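Demonstration collection (robot learning)

Demonstration collection is the stage of robot learning in which examples of a task are recorded so that a model can be trained to reproduce it. Each example, called a demonstration or an episode, pairs what the robot sensed with what it was told to do at every step. The method trained on such records is usually called imitation learning or behavior cloning. Collection may be done on a physical arm, in a simulator, or in both.

Sources of demonstrations

Demonstrations come from a human operator, from a script, or from an earlier policy. A human operator steers the arm with a hand controller, a second arm, or a keyboard. Scripted demonstrations are produced by a motion planner that knows the exact position of every object, information the trained model will not have. Episodes made by an earlier policy are cheap but carry over its habits, and most collections keep them apart from the rest.

Human and scripted episodes differ in shape. Operators pause, correct themselves and approach the same target along different paths. Planners move smoothly and nearly always in the same way, which makes the records easy to fit and poor in recoveries. Noise is often added to the planner's commands so that the arm drifts off course and has to return.

Contents of an episode

An episode commonly holds camera images, joint angles, gripper state, the commanded action, and a short text naming the task. Control rate varies; 20 steps per second is a usual choice for tabletop work. All streams share one clock. Where they do not, the images tend to lag the joint readings, and a model trained on such data learns to act late.

Episodes are marked as success or failure by a test written for the task, or by a person who reviews the recording. Failed episodes may be dropped, stored separately, or used to train a model that scores progress.

Variation

A collection made with every object in the same spot teaches little beyond that spot. Object position, starting pose, lighting and surface color are therefore changed between episodes. The range of each change is written down before recording begins, since a range widened partway through leaves the early episodes bunched in the center.

Example: the Flelleline set

The Flelleline set was recorded in simulation for the Netside project, which studied the handling of rack equipment. It contains 430 episodes in 3 task groups. The task text and success tests were written by Theano Vrettos, and the final version is dated April 13, 2021. Each episode begins with a reset, in which the arm returns to a drawn starting pose and the stored random seed fixes the placement of the objects.

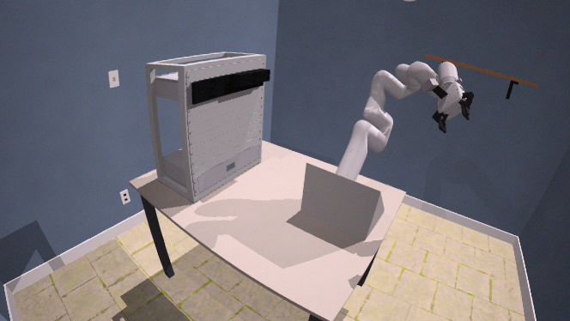
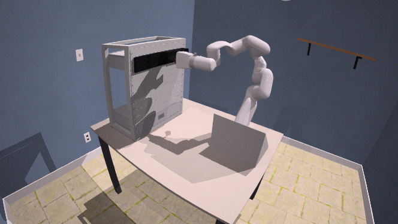 Success in Flelleline is judged from the simulator's own state – contact, position and speed at the last step – and camera images play no part in the test. Episodes that pass only by a brief touch are rejected by requiring the final state to hold for 2 seconds.

A later converter, Grutaton, rewrites the records into a layout with one file per episode. It keeps the original seeds, so that any episode can be replayed and rendered again from a new camera position.

Limitations

Contact is the weakest part of simulated collections. Friction and the flex of thin sheet parts are simplified, and a motion that works in the simulator may jam on hardware. A small number of physical episodes is often mixed in during training for this reason.

Counts of episodes are also a poor measure of a collection. The Mavromatis split, used with Flelleline since November, holds out whole regions of object placement for testing instead of single episodes drawn at random – a stricter test, under which scores are lower.

See also: behavior cloning; teleoperation; domain randomization; motion planning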